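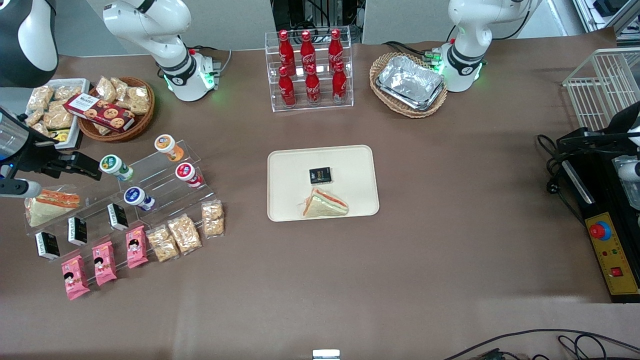

4. Running the snack counter demo for visitors

Read this section before you open the doors. The Odevar brochure makes the demo look like it runs itself. Plan as if it doesn't.

4.1 Before guests arrive

1. Put the beige tray in the middle of the table and leave the front half of the tabletop clear. The arms need the room, and so will you when something gets dropped.

2. Stock the display stand and the bottle rack. Small boxes go on the front step, yogurt cups on the upper steps. A cup that tips over should be stood up by hand before the next run. The manual from Sorensen says the arm can pick a cup lying on its side. Karim Masri gave it a whole afternoon in March and I would not promise this to anyone holding a visitor badge.

3. Check both arms for their green lights. Green means the arm has power. It does not mean the arm is ready, whatever the sales sheet says, so wait for the ready message on the operator screen.

4. Find the red emergency stop on the yellow panel and make sure the person on duty can reach it without leaning across the table.

CAUTION: Keep visitors at least 2 meters back while the arms are moving. Put tape on the floor. People do not stay behind a line they have to imagine.

4.2 Running an order

5. Pick one sandwich and one small boxed item for the first order. Longer orders are possible - the menu file holds 42 of them - but the short one is the one that has been practiced.

6. Press Start on the operator screen and step away from the table. 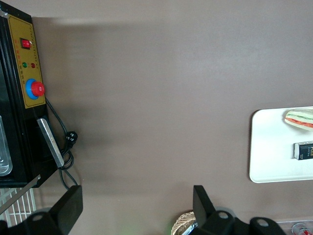
7. Let the arm finish its move before you answer questions. Orsolya Pintér likes to talk over the motion, and guests then miss the pick they came to see.

8. If the gripper closes on nothing, press Pause and reset the order. Do not slide the item toward the fingers. It looks helpful and it ruins whatever point the demo was making.

Note: Guests will ask if this is faster than a person. Say no. The timer allows 600 seconds per order, and anyone who has worked a lunch counter can do that math.

4.3 Closing down

9. Send both arms to the rest position, then switch off at the operator screen.

10. Write every stopped run in the log, including the ones you fixed quietly. Last open day's log shows 32 orders and no stops. I was in the room, and I don't believe it.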